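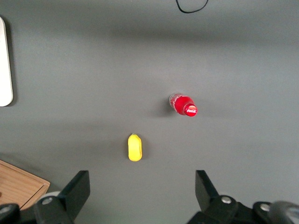 Small bottles, 200 ml and under

27 Feb 2023

Print this page | E-mail this to a friend

I am sorting the miniature drink bottles again. The shelf in the hall holds 10 per row if they stand upright, fewer if they lie down. The red Coca-Cola one has its cap, so it stays. Anything without a cap goes in the Wakstead box.

Method so far: rinse, drain upside down overnight, cap on finger tight. Overtightening splits the thin caps. Two from the Astville flea market went that way in May.

Labels come off with warm water and a drop of oil. Printed caps get a dry cloth only. I tried the Rilletti cleaner on a spare and it took the lettering with it.

Ravinder Bouchard asked what I use for shelf liner. It is Lemieux gray felt, 2 mm, cut with a straight blade. Scissors leave a wavy edge.

Next is the glass.

This site uses cookies. By continuing to browse you accept our use of cookies.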